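From the Linside bench: a new routine for Hattar's hands

September 2020

Big month for the tabletop cell at Linside! Hattar, our two-handed robot, has been getting a lot of use, and Babatunde Tijani has rewritten the way we set it up before each run. The old checklist had 24 steps and a fair amount of page flipping. His has 20, and it all fits on one sheet taped inside the cabinet door.

The first job is the table. Smooth out the blue cloth, stand the screen along the back and the right side, then line the items up along the far edge so there's a clear stretch of cloth to work on. Next come the hands. Flex each finger slowly through its full range, listen for clicking at the joints, and follow the wrist cable down to check that it hangs free (a twisted one cost us most of a morning back in February).

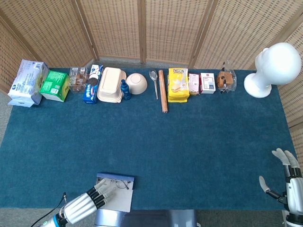 How often do the finger joints need service?

Every 4000 grasps, counted per hand. The left one is at 2919 right now, so it has a good stretch to go. Service means wiping down the joints, checking the tendon tension and running the Nistlow calibration file from the top, even if the numbers already look fine.

Babatunde has also started a spares drawer, with fingertips sorted by hand, and it is a joy to open. Please write down what you take! The crew at Ukley want to copy the whole setup for their own cell, and we'll be sending them the sheet once the torque settings have been double-checked.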